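How Do You Shop for a Robot?

Imagine your class wants a robot that can tidy a desk. Great idea! But you can't just grab the shiniest one and run to the checkout. Grown-ups who buy robots make a plan first, and you can learn to do it too.

Step one is to pick the job. Tidying a desk sounds easy, right? Think about all the different shapes, though! Scissors have loops. Pencils are long and skinny. Binder clips are tiny. A robot hand that is super at lifting big boxes might be hopeless at picking up a clip. So before you look at any robots, write down every object you want the robot to handle.

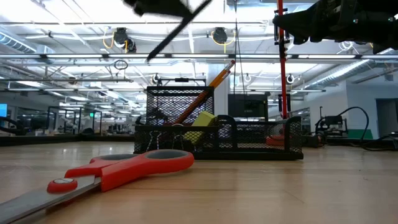 Pinbridge Reader wrote to us that her class made a list like this and ended up crossing off half the robots they liked, and that crossing things off was the best part.

We love that! A list saves you from buying the wrong thing.

Step two is to count the arms. Let's make up a price and say one small arm costs $2,495. If your job needs 2 arms, you have to double it, and now you're at $4,990. Wow! Why would anyone want a pair? Try putting the cap on a marker with one hand behind your back. Some jobs go much better when one hand holds and the other hand moves.

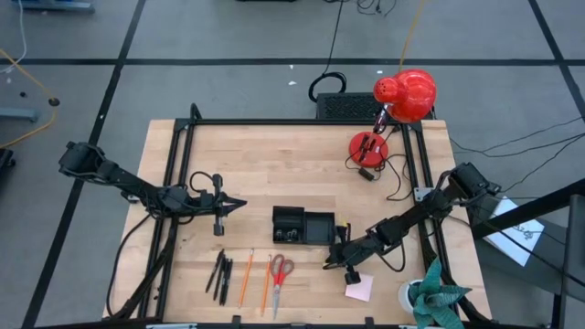 Then come the sneaky extras. An arm needs something strong to be fastened to. It needs power, and it needs cables long enough to reach. You may want a good lamp and a sturdy table. Each of these goes on the budget, which is just a plan for your money. People who forget the extras can run out of money before the robot ever moves!

Step three is to measure your space. Robot arms swing out sideways, so they need more room than you'd think. Get a tape measure and mark the spot on the floor with tape. Can people still walk past safely?

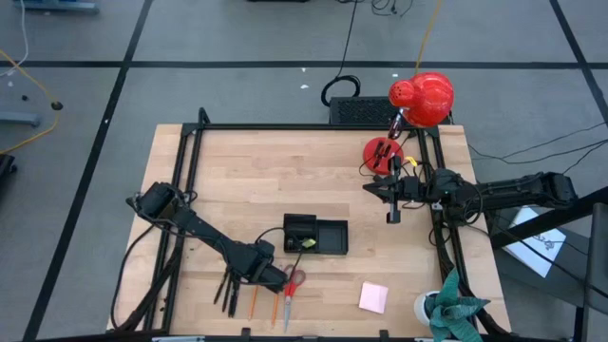

Can you save money by buying a used robot?
Sometimes. Ask if you can still get spare parts for it, and ask to see it do your job before you pay.

Step four is the tryout. Give the robot a small, tricky thing to hold, like a clip or a single sticky note. Paper is thin and bendy, so it makes a terrific test. Try it again and again, and keep score.

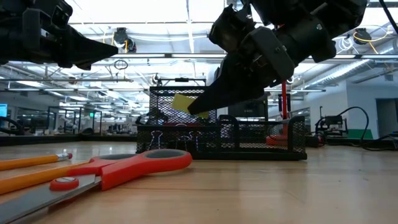
Write your scores in a chart, with one row for each robot and one column for each object. Add a column for price, too. Now you can compare them fairly, even if one of them has a cooler name.

Last, keep a little money back. Fingertips wear down and cables get old, so a smart budget has a line that says "repairs."

Your turn! Choose a chore at home, list the objects, and draw the robot you would buy for it. Put a price next to every part, then add it all up.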